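# Takeaway cups at the Lekota reading tables - frequent questions

We receive many of the same questions at the counter, so I have collected the answers on one page.

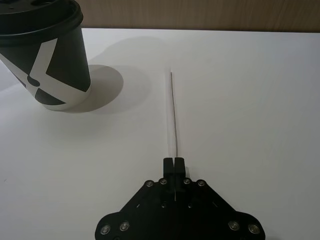

Please read it before you write to us, it will save time for both sides.

**May I bring a coffee to the table?**

Yes, if the cup has a lid. Paper cups with a plastic lid are fine, and also your own travel mug if it closes well. Open cups and glasses must stay in the café corner.

**Where do you recommend to put the cup?**

Towards the back of the table, on the side of the hand you do not write with. Most of the accidents we have had came from a sleeve or a bag strap.

**Do I need a coaster?**

For a paper cup, no. For a metal mug, please take one from the tray at the entrance. The white tables show every ring, and old rings are hard to remove.

**I have spilled something. What now?**

Lift your papers first, then wipe from the outside of the spill to the middle. Cloths are under the counter and you do not have to ask for them. Please tell us also when it was a small spill, as coffee goes into the joint at the wall and smells after few days.

**How are the tables cleaned?**

With warm water and a little washing-up liquid, every evening after 7 pm. For old marks we use Hodix paste on a damp cloth, a very small amount. Please do not bring your own spray - we had one table at the Kerov branch which became dull from it, and it could not be repaired.

**In which bin goes the cup?**

Take the lid off first. The black lids go to general waste, because our collector does not accept black plastic. The cup goes in the box marked "cups only", and it must be empty. Pour the rest of the coffee in the sink, not in the plant.

**What happens with the cups you collect?**

They are stacked and picked up by Modamia when the box is full. One box takes 200 cups. Last year we sent 1,296 cups in this way, and we hope for more than 3,000 when the other floors join in December.

**Can I get a cheaper coffee with my own mug?**

Yes, in the café corner only. It is the price of the small size, also if your mug is bigger.

**May I leave my cup and come back?**

For a short time, yes. Cups which stand alone at closing are thrown away, full or not. Travel mugs we keep for 3 weeks on the shelf behind the counter.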